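Chapter 11
Clean Enough? Claims About the Household Surface

Most of us think we know what a clean home is. Ask for a definition, though, and the answers fall apart quickly. For some people it is a smell, usually lemon or pine. For others it is shine. A few will talk about germs, and then describe a routine that would hardly trouble one.

This chapter looks at where such beliefs come from and how well they stand up. Readers who want tips will be disappointed. Much of the published advice rests on small trials, paid for by people with a bottle to sell, and the trials are often worse than the advice.

Take the Lemside survey, which is still quoted in magazines. It asked 716 householders how often they wiped down the bathroom, and 76 per cent said daily. Kanyarat Kongkaew later pointed out that the survey never checked. People were asked at the door, by a stranger, whether they were clean. What did anyone expect them to say?

Renji Onishi's study in June of the following year did rather better, but only rather. He swabbed basins before and after wiping and reported a large drop in bacteria. The drop is real enough. Whether it matters to the health of the people living there is a separate question, and Onishi's paper slides from one to the other in a single paragraph. We return to that paragraph in section 11.2. 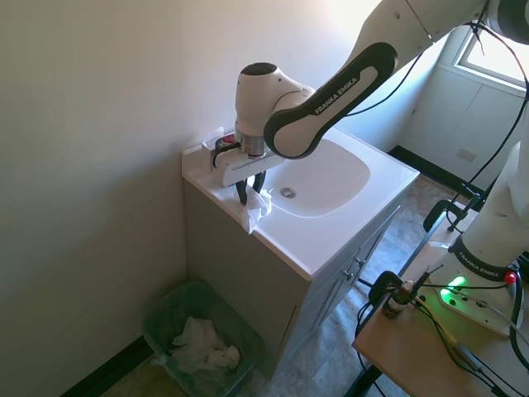

Kongkaew's own work has its faults too. Her sample was drawn from a single town, and she is quick to treat a weak result as proof that there was nothing to find. A trial that finds no difference may simply have been too small.

Key terms: self-report, surface count, control group, sponsor effect

11.1 What people say they do

We begin with the diary method, in which householders write down each cleaning job as they finish it.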